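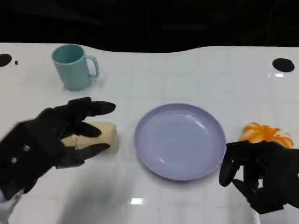 Lavender plate and teal mug on a white table

Bone conduction headphones

Bone conduction headphones send sound through your cheekbones and leave the ear canal open. I came to them after giving up on ordinary in-ear pairs, and I still wear my Drivon set most days (it cost me 70 pounds, and the band has only creaked a bit!). Bass is the weak spot, so don't expect much thump. The Otico models sit a little tighter, which I like for running, though glasses wearers may grumble. Battery life on mine is over two days of normal use.

See also: Hearing loops; Open-back headphones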